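Rafia Lodhi has been writing letters for other people for 19 years. She began by helping an aunt with a pension form, and now sees callers twice a week at the advice room in Estavham, where she drafts complaints, appeals and, now and then, a letter to a brother who has not been spoken to in years.

"People think it's about spelling," she says. "I've hardly met anyone whose trouble was spelling. They come in with the whole story and no idea which bit the council needs to hear."

She asks each caller to tell it aloud once, without notes, while she writes down only dates and sums of money. Then she reads those back. The letter is built on them, and it almost never goes over one page.
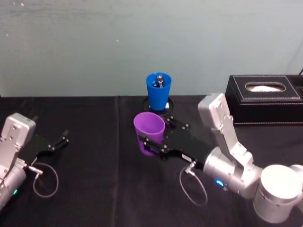 The black cloth and the plain wall behind it.

Her longest case concerned a water bill in Mivevmont. The tenant had been charged for two flats, and 134 pages of paper had gone back and forth before Lodhi saw any of it. "I read the lot over a weekend. There was one wrong meter number, on the second page, and everybody had copied it out ever since." Her own letter ran to five sentences. The bill was corrected in July.

She does not like templates, though she understands why people use them. A letter that sounds like 200 others gets the answer the others got, she says. She would sooner send something a bit clumsy in the caller's own words.
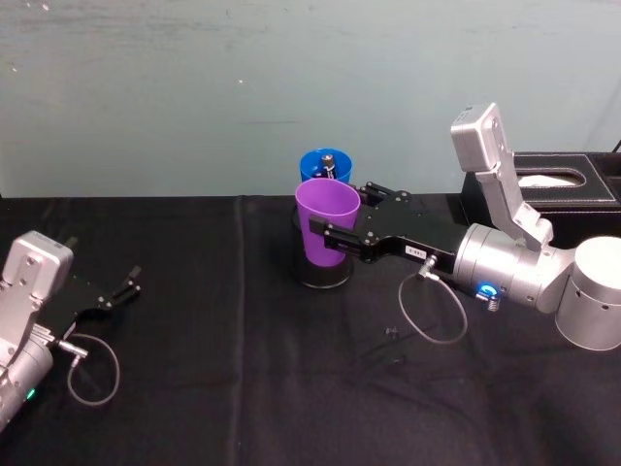 Two cups on the table, blue and purple.

Did anyone teach her? "Bülent Coşkun did, at Edness. He'd been a clerk in the rents office, so he knew what happened to a letter once it landed." Coşkun made her put the request in the first line. She had been leaving it until the end out of politeness. He also struck out every "unfortunately" in her drafts, and she still hears him when she is tempted to write one.

Some letters she will not write. She turned down a man who wanted his neighbour reported for something he had not seen himself, and she has stopped doing job references altogether.
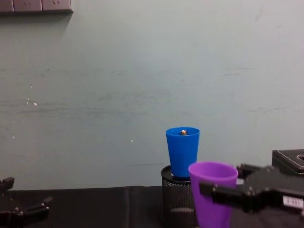

The personal letters take longest. A woman from Paracha came in four times over one to her daughter — each time she took out another paragraph, until there were three lines left and an address. Lodhi posted it for her. She never heard whether there was a reply and says it would not be right to ask.

"With the council you can chase it up," she says. "With a family you leave it alone." 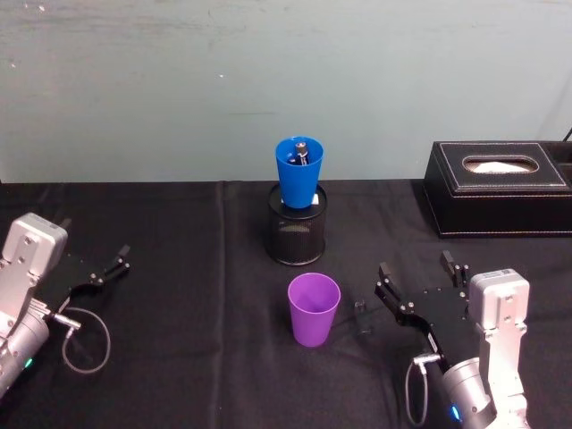
Most callers are calm until the letter is read back to them. Hearing it in someone else's voice is what upsets them, Lodhi says, and she has learned to stop at the end of each paragraph and wait. The black leather tissue box stands near the back corner of the table. She does not push tissues at people, who mostly dislike having it noticed. When they are ready she reads on, and if a sentence is wrong they usually say so at that point.

She expects to carry on for a few more years. More of her callers now arrive with a form to be filled in on a phone, and she helps with those too, but she prints a copy whenever she can and tells them to keep it in a drawer with the date written on the back.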